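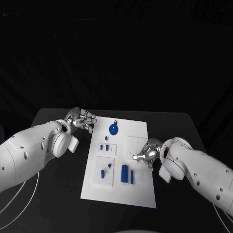

Home News Opinion Archive Contact

Let the slow demonstrations in

Most teams that teach a robot by remote control throw away the bad takes. At Stuvix we did the same until December. If the operator fumbled a peg, or stopped to think, the recording was deleted and we started again.

I now think this is a mistake. Kamonchanok Chuensuk, our steadiest operator, can do the peg board in 25 seconds without a pause. A robot trained only on her best runs has never seen a peg go in crooked, so it has no idea what to do when one does. It pushes harder.

Valdis Siliņa disagrees with me. He says hesitation gets copied too, and he has a point – we had an arm that hovered over a slot for ten seconds because three of us used to. But that can be trimmed. A recovery that was never recorded can't be put back.

Keep the fumbles where the operator sorted it out. Label them, and delete only the ones that were given up on. It costs disk space and an hour on a Saturday.

4 comments 10 shares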